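Womgate 블록 피킹 키트 README (검토용)

읽는 시간 4분
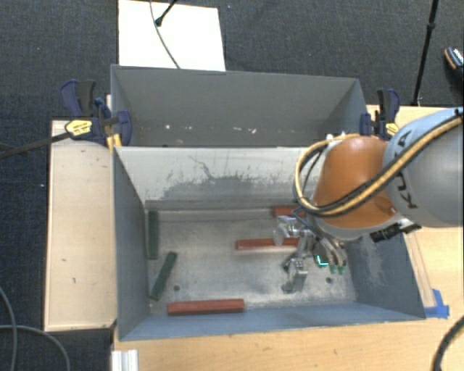
Vol. 6, No. 10

## 개요
Womgate 키트 검토 메모. 대여 상품 기준, 구매 조건은 Grotard 견적 오면 추가. 2021년 5월 18일 정리. 급하게 씀, 오타는 나중에.

## 작업 내용
- 칸 두 개짜리 금속 통, 뒤칸 / 앞칸
- 앞칸의 직사각형 블록을 집어서 뒤칸으로 옮김. 블록은 빨강, 진녹색
- 팔은 KUKA, 손끝은 관절형 금속 그리퍼
- 통은 뒤쪽 모서리 근처를 클램프로 고정

## 키트 구성
- 제어 소프트웨어 Mtshali (집기 계획 + 로그)
- 그리퍼 어댑터, 배선 묶음
- 원격 지원 8시간 포함. 추가분은 별도
- 팔, 통, 작업대는 미포함!! 계약서에 작게 써있음

## 써본 느낌
설치는 거의 10시간. 설명서엔 4시간이라고 되있음. 어댑터 볼트 규격을 설명서에서 찾느라 오전이 다 갔음. 소프트웨어는 괜찮은 편. 로그 형식 깔끔.

문제는 벽쪽. 블록이 칸 벽에 바짝 붙으면 손가락 들어갈 자리가 애매함. 접근 각도를 수동으로 잡아줘야 됨. 바닥이 금속이라 반사도 신경쓰임, 조명 바꾸면 보정 다시 할 것. 호스는 손목에 너무 조이지 말 것.

## 데이터
시도 1회 = 폴더 1개. 영상, 관절값, 그리퍼 상태. 실패한 시도도 안 지움. 4월분은 시간값이 밀려 있으니 같이 쓰지 마세요.

## 경쟁 제품
Warkance 쪽은 데모만 봄. 설치는 더 쉬워 보였는데 로그 내보내기가 유료. 비교표 작성중.

## 할일
- 보정 스크립트 경로 하드코딩된거 빼기
- 대여 연장 여부 문의
- 라이선스 문구 Grotard에 확인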